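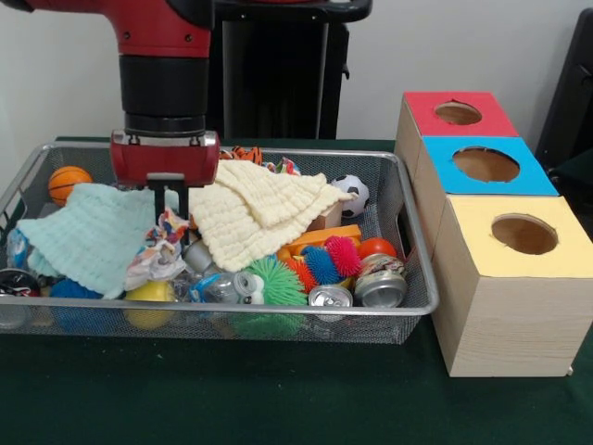

Search articles, authors, keywords Go

4. Why applicants let deferred designs lapse

4.1 The file sample

The Taklow registry allows an applicant for a registered design to ask that publication be put off. While the deferral lasts, the public register shows only the owner's name, the filing number and the class. The drawings stay closed. Before the period ends the owner must pay a publication fee and, if the first set was informal, file clean drawings. An owner who does neither loses the registration, and the drawings are never opened.

We were given access to the administrative side of 1,402 closed deferral files. We did not see the drawings, and we did not ask to. Each file holds the request form, the fee record, any letters between the registry and the owner or agent, and a one-line note on how the file ended. In 219 of them the note reads "lapsed, no publication fee." These are the files discussed in this section. Files that ended with a written surrender are treated separately in Section 5, as a surrender takes some effort and usually comes with a stated reason.

The closing note says nothing about intent. A lapse may mean that the owner dropped the product, changed the design and filed again, ran out of money, or missed a letter. Earlier work on the Ukside registry (Chamoun and Awwad) treated every lapse as a decision. We think that is too strong, and the correspondence supports a more cautious reading.

4.2 Coding the correspondence

Two of the authors, Nimri and Sakai, read the letters independently and assigned each lapsed file to one of 3 groups. A file went into the "deliberate" group if the owner or agent had written that publication was no longer wanted, or had refiled a design in the same class before the deferral ended. It went into the "missed" group if there was later correspondence asking for the fee to be accepted late. Everything else was coded as "silent." Disagreements were settled by a third reader, Vlachou, who did not know which code each of us had given.

The refiling test needs some care. A new filing in the same class by the same owner is weak evidence that the old design was replaced. Furniture makers in particular file often in a single class, and two filings close together may have nothing to do with each other. We therefore counted a refiling as deliberate only when the covering letter referred to the earlier number. This makes the deliberate group smaller than it would be under the rule used in the Ukside study, and the two sets of results should not be compared directly.

The silent group is the largest. Most of these files contain the registry's reminder and nothing after it. In several, the reminder was returned by the post with no forwarding address.

4.3 Agents and self-filers

Owners without an agent are more common among the lapsed files than in the sample as a whole. The difference is clearest in the missed group, where late requests from self-filers often say that the owner believed the first fee covered publication. The request form in use at the time gave some ground for that belief. It listed the filing fee and the deferral fee side by side under one total, and mentioned the publication fee only in the notes on the back. The form was changed in April of the final year covered, too late for us to measure any effect.

Agents' files look different. Late requests are rare, and where they occur they tend to cite a docketing error. One firm, Aubert, accounted for 8 lapsed files that had been filed together for a single owner, Urnura. All of them were coded as deliberate on the strength of one letter, which asked the registry to take no further steps on the whole batch. We ran the comparisons again with the batch counted as a single file. The ordering of the groups did not change.

4.4 Limits

The registry keeps letters but not telephone notes, and its staff told us that many self-filers call instead of writing. Some files coded as silent would probably move to another group if those calls had been recorded. We also cannot say how many of the lapsed designs reached the market unprotected. Answering that would require the drawings, and under the Taklow rules these stay closed after a lapse unless the former owner consents.

A lapsed file has no effect on later applicants, who cannot see it and against whom it cannot be cited. For the former owner the position is harder. If the product was shown publicly during the deferral, a fresh application may fail for lack of novelty once the grace period has run. Two of the late requests in the missed group raise this point, both after a trade fair. Neither was granted.

Filed under: Registered Designs | Deferred Publication | Registry Practice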